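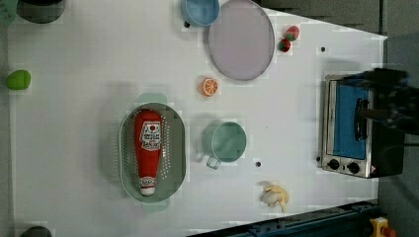 Fotografías y textos: Bogdan Kołodziej

La cocinita de Plistard
Galería de la ludoteca · Octubre

Plistard es una ludoteca de barrio con dos salas y un patio cubierto. La sala grande está dedicada a la construcción y a los juegos de mesa. La pequeña es la de la cocinita, que abre todas las tardes a las cinco y suele llenarse antes de las cinco y media. La galería de este mes está dedicada a esa sala: la comida de juguete, la vajilla y la manera de guardarlas.

La mesa blanca
Fresas, una rodaja de naranja, un plato ovalado de color lavanda y el bote de kétchup tumbado dentro del escurridor verde. Al fondo de la mesa, un horno tostador pequeño.

Sobre la colección
El inventario de la sala recoge 594 piezas entre comida, vajilla, cazuelas y utensilios. En el recuento anterior eran 589. La diferencia se debe a un lote de verduras que llegó en verano y a varias tazas que se dieron de baja por tener el asa rota.

La parte más antigua procede de una guardería que cerró y cedió su material. La comida suelta se ha ido comprando poco a poco, casi siempre en Coltico, la tienda de la esquina, que permite llevarse piezas de una en una sin tener que comprar el estuche completo. Parte de la vajilla viene del almacén Stępień, que trae series de colores suaves: lavanda, azul claro, verde salvia. Son los colores que mejor se distinguen sobre una mesa clara y los que los niños piden por su nombre.

Las frutas
Las fresas son lo que más se pierde. Caben en un bolsillo y aparecen semanas después en el patio, en la caja de los coches o en la mochila de un hermano. Las familias las devuelven en un sobre o las dejan en el mostrador sin decir nada. Las dos cosas nos parecen bien.

Las naranjas las tenemos enteras y en rodajas. Las rodajas se usan para todo: adorno de un vaso, ruedas de un coche, monedas para pagar en el restaurante. Los más pequeños las agrupan por color con las zanahorias. Los mayores las guardan con la fruta y se enfadan si alguien las pone en otro sitio.

Escurridores, cuencos y platos
Los escurridores sirven de cesta de la compra, de casco y de cuna para muñecos. Para escurrir se usan poco. Preferimos los que tienen asas planas a los lados, que se cogen bien con las dos manos y se apilan sin atascarse.

Los platos grandes se reservan para el centro de la mesa y los cuencos se reparten. Cuando hay más niños que cuencos, se comparte o se espera turno. La norma está escrita en la puerta de la sala desde el primer año y la leen en voz alta los que están aprendiendo a leer.

Los botes de salsa
El kétchup es el bote más solicitado. Acompaña a los macarrones, al pescado, a la tarta y a la sopa. Tuvimos también uno de mostaza que dejó de gustar y pasó a la tienda de juguete de la sala grande, donde se vende todos los días.

En la cocinita no entran envases con restos. Si una familia quiere donar un bote de su casa, pedimos que llegue vacío, lavado y con el tapón bien cerrado.

El horno
El horno es el centro del juego. Quien llega primero suele ponerse de cocinero y los demás piden. En la sala no se enchufa ningún aparato, y los tiempos de cocción los decide cada uno. Hay pizzas que están listas en tres segundos y pollos que siguen dentro a la hora de cerrar.

Cómo se recoge
A las siete menos cuarto se avisa una vez y a las siete se recoge. Usamos cajas de 40 litros, con tapa, compradas en Clikell. Caben en la estantería baja y las puede arrastrar un niño de cuatro años si no van llenas.

La comida va en una caja y la vajilla en otra. Las cazuelas se quedan en el estante, una dentro de otra. Los cubiertos van en un bote alto, con el mango hacia arriba. Las piezas pequeñas se recogen al final, después de mirar debajo de la mesa y detrás del radiador.

Cada caja lleva un dibujo pegado en la tapa, hecho por los propios niños. El de la caja de la fruta es una pera azul y hemos decidido no cambiarlo.

Limpieza
La vajilla se lava con agua y jabón al terminar la semana. La comida de juguete se repasa con un paño húmedo y se deja secar extendida sobre toallas antes de volver a la caja. Lo que está agrietado, astillado o tiene una parte suelta se retira en el momento y se apunta en la libreta verde del mostrador.

Las mesas se limpian cada tarde. Las marcas de rotulador salen con alcohol, menos las del rotulador permanente que entró en la sala en primavera y del que queda recuerdo en una silla.

Horario y grupos
La sala de la cocinita admite hasta 9 niños a la vez. Los menores de tres años entran acompañados. Los turnos son de media hora cuando hay gente esperando y libres el resto de la tarde. Los grupos escolares vienen por la mañana y reservan en el mostrador o por teléfono.

Donaciones
Ahora mismo aceptamos tazas pequeñas, paños de cocina, delantales de talla infantil y verduras de juguete. De pan y de huevos vamos sobrados. Tampoco podemos recoger cocinitas grandes de madera, por falta de sitio.

Las fotografías de la galería pueden descargarse para uso familiar. Para cualquier otro uso hay que preguntar en el mostrador de Plistard. La galería del mes que viene estará dedicada al patio cubierto y a los triciclos.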